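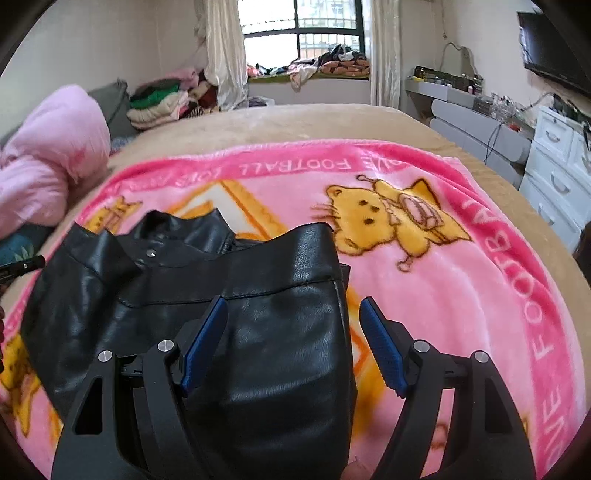 Womaria Primary extension - anyone else been to look?

hallbarn_tess
Went to the open evening for the new block at Womaria Primary last night and I'm still making my mind up. My two will both be in it from January if they hand over when they say they will. Eight classrooms, a library, a hall that doubles as the dining room, and a proper kitchen at last so no more lunches coming over in a van. It's built for 700 pupils across the whole site once the old huts go. I liked it more than I thought I would, but the corridor upstairs is very narrow. Has anyone who knows about buildings been round?

mortar_mick
I went. The brickwork is lovely, whoever did the gable end should be proud. Not so keen on the hall. You clap your hands in there and it comes back at you twice. Imagine that with 100 infants and a tray of cutlery going over.

Riet Jansen
I worked on the early drawings for Braseo before the job went over to Hosoda, so take this with a pinch of salt. The hall was meant to have sound panels on the ceiling and down the long wall. When I went round there were fixings on the wall but no panels. They may still be coming. I'd ask, and I'd ask in writing.

hallbarn_tess
Oh that's useful, thank you! I did see the fixings and thought they were for PE stuff. What about the corridor, was that always so tight?

Riet Jansen
It lost a bit when the stair moved. It meets the rules. I would have liked it wider.

pablo_w
Sorry but I think people are being a bit picky. My daughter has spent three winters in a hut with a bucket in the corner. It's 1,168 square metres of warm dry school and it went up in under a year. Narrow corridor, fine, they'll walk in a line like we all did.

mortar_mick
Nobody's saying knock it down, Pablo. But if the panels are on the drawings then they've been paid for, and once the builders are off site you'll be waiting till the kids have left for college.

pablo_w
Fair enough on the panels. I just don't want another delay over it.

bexley_nan
Can anybody tell me about parking? The plan on the council site shows 5 spaces by the new entrance and two of those are disabled bays. I pick up on Bulena Road and it's murder already.

hallbarn_tess
They said staff parking stays where it is and the new ones are visitors only. Drop-off is still going to be on Bulena Road - they kept saying "walking bus" and moving on to the next slide.

bexley_nan
Walking bus! From where? Half of us come in from the villages.

Masaru Nishimura
Parent governor here, though just speaking for myself. I've asked about the hall panels this morning and been told they are on order. I've asked for a date. Parking is on the list for our next meeting, so please do email the school office with what you see at pick-up, times as well if you can.

mortar_mick
"On order" by who, Hosoda or the school?

Masaru Nishimura
Hosoda, as I understand it. Will post when I've got the date.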